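In Defense of the Dish Rack

My landlady, Marisa Galli, sold me on the apartment in Honau with one sentence: it had a dishwasher. She said it the way other people mention a view. I signed in October, and for two years I have used the machine mainly as a cupboard for baking trays, which fit it beautifully.

I am aware of the case against me. I've heard it from my brother-in-law Arturo Testa, who owns a Binus with a quiet cycle and a little light that shines on the floor so you know it's thinking. Arturo believes that washing dishes by hand is a form of showing off, like baking your own bread or reading on a train. He may be right. But I have watched him load the Binus, and I have watched him reload it after his wife loaded it, and I would put the combined time somewhere near a short opera.

The dishwasher was supposed to give us our evenings back. What did we do with them? I went to dinner in Huvside last winter with four grown adults who spent the stretch between the main course and the coffee arguing over whether you rinse first. One camp held that rinsing was an insult to the machine. The other had clearly been hurt by lasagna. By the time peace was made the coffee was cold, and the pan in question was soaking in the sink anyway, where pans have always ended up.

My own method takes nearly 20 minutes and comes with hot water, which is more than I can say for most things I do after nine at night. I don't listen to anything improving. I look out at the parking lot behind the Cirillo bakery and think about people I should have answered differently.

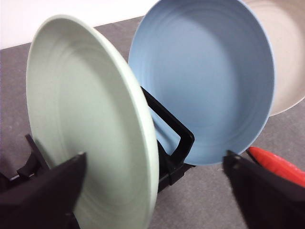 The green plate and the blue one, on edge.

Then there is the matter of owning less. A dishwasher wants to be full before it runs, so you buy enough plates to fill it, and then you need shelves for the plates. People who wash by hand get by on what they can stand to scrub. My aunt fed a family of 6 for years on a stack of plates you could carry in one hand, and if a cousin turned up, somebody ate from a saucepan lid and was told it was an honor.

I'll concede the holidays. When 12 people have eaten goose off everything in the house, principle is no help at all, and I have been known to take the baking trays out and let the machine have its moment. It makes a noise like a bus going through a car wash. Everyone stands around saying how marvelous it is.

The next morning I empty it and find that every mug has a small pond on its bottom. So I get out a towel and dry them by hand — a thing I have never once had to do with the rack, where plates just stand about until I want them again.

Marisa asked me recently how I was getting on with the dishwasher. I told her I couldn't imagine the kitchen without it. I'd have no place for the trays.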